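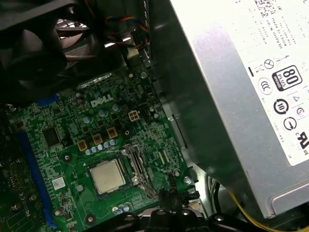

*A robot's gripper inside a desktop computer. The grey square just above it is the processor.*

# The Musine: a robot arm that works on old computers

When a computer stops being useful, a lot of what is inside it can still be used. Some parts can go into another computer. Others are made of metals that can be melted down and turned into new things. First, though, the computer has to be taken apart, and that takes a long time by hand.

The Musine is a robot arm built to help with this job. It is made by a company called Sullusik and is sold to repair workshops, recycling centres and some colleges. This page explains what it does, how it works and what it can't do.

## What is inside a desktop computer?

The large green board in the picture is the motherboard. Nearly everything else in the computer plugs into it. It has DELL printed on it in white, which is the name of a computer company.

The **processor** does the computer's thinking. It sits in a holder called a socket. Next to the socket is a shiny metal lever. When the lever is down and hooked in place, it holds the processor still. When it is lifted, the processor can come out.

The silver box on the right is the **power supply**. It takes electricity from the wall and changes it into a kind the other parts can use. The coloured wires at the top are the sort that carry electricity around inside a computer.

The long blue strip on the left is an **expansion slot**. People can push an extra circuit board into a slot like that to give the computer something new, such as better graphics for games.

Near the top left corner there is a black **fan**. Computer parts get hot when they work hard, and fans blow the heat away.

## How does the gripper work?

A gripper is a robot's hand. Yours has five fingers and can feel whether something is soft, sharp or slippery. The Musine's hand has jaws that open and close, driven by a small motor.

The motor measures how hard it is pushing. If the jaws meet something solid, the motor notices and stops squeezing. Without this, the robot might crush a part it was meant to save.

The jaws are narrow because there isn't much room inside a computer. They can open 50 millimetres, which is wide enough for most plugs, levers and small parts. They are too small to go round a power supply, so a person lifts that out.

## How does it see?

There is a small camera on the arm, close to the gripper. It moves wherever the hand moves, so the robot gets a close view of what it is reaching for. If you held a torch in the same hand as your screwdriver, the light would always point at your work. The camera is a bit like that.

The Musine comes with a program called Taseo, which looks at the camera's pictures and tries to name the parts in them. It has been shown lots of pictures of computers, with the parts already labelled by people. It can recognise 19 kinds of part.

Taseo sometimes gets things wrong. Shiny metal is hard for it, and so are shadows and tangled wires. If it isn't sure, the arm stops and a message comes up on the screen. A person then clicks on the right part or tells the arm to move on.

## What is it like to use?

Remedios Pangilinan runs a repair workshop called Abella and has had a Musine since November.

"It's slow," she says. "I can lift a processor out much faster than it can. But I get tired and it doesn't, so I give it the jobs that are the same over and over."

She has used it on 200 computers. It is good at opening levers and pulling out memory sticks, she says, and poor at anything with a bent clip. She still undoes the stiff screws herself.

## Is it safe?

The arm moves slowly and stops if it bumps into something. There is also a big red stop button on its base. Sullusik says that only adults who have been trained should use it, and that two people should carry it.

Never open a computer or a power supply on your own. Power supplies can hold electricity even after they are unplugged, and it can hurt you badly. The Musine isn't allowed to open them either.

## Words to know

**Gripper:** the part of a robot that holds things.

**Motherboard:** the main board in a computer, which joins the other parts together.

**Processor:** the part that follows the computer's instructions.

**Socket:** a holder that a part fits into.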